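Print | E-mail
Reading time: 2 min

3.2 Brick patterns and floral prints in the rented home

Of the 2,358 catalog pages we read through for this study, a surprising share came from the two mills at Clondstead and Zullport, and we grew very fond of them. Both firms sold imitation brick for walls, and both, in the same season, sold roses for nearly everything else. Households in Bavness seem to have bought the two together quite happily.

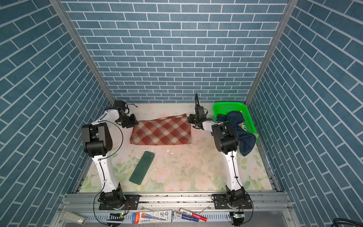 Figure 4. Blue brick pattern with pale joints, beside a surface printed with pink roses and green leaves.

Blue was a latecomer. The early Donnelly sample books keep to reds and browns – the colors of real brick – and a blue first turns up in book 24, tucked in at the back among the bathroom papers. We like to think that some patient clerk argued for it, though the letters that might tell us are lost.
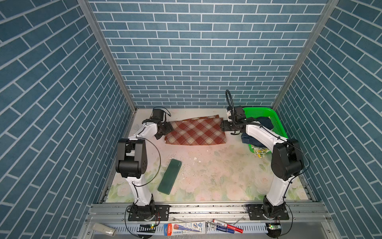
Figure 5. Brick courses on three walls, with a faded floral mat.

Florals are harder to date, as the same rose was often redrawn smaller and paler and then sold under a new name. In the 20 homes we visited in September, tenants were generous with their time and their coffee, and many spoke of a print by the room it had hung in – "the landing one," for instance – and very seldom by its maker.

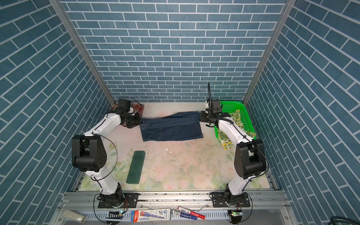 3.3 Borders and trims

Borders were priced by the yard and are listed separately in the Zullport catalogs.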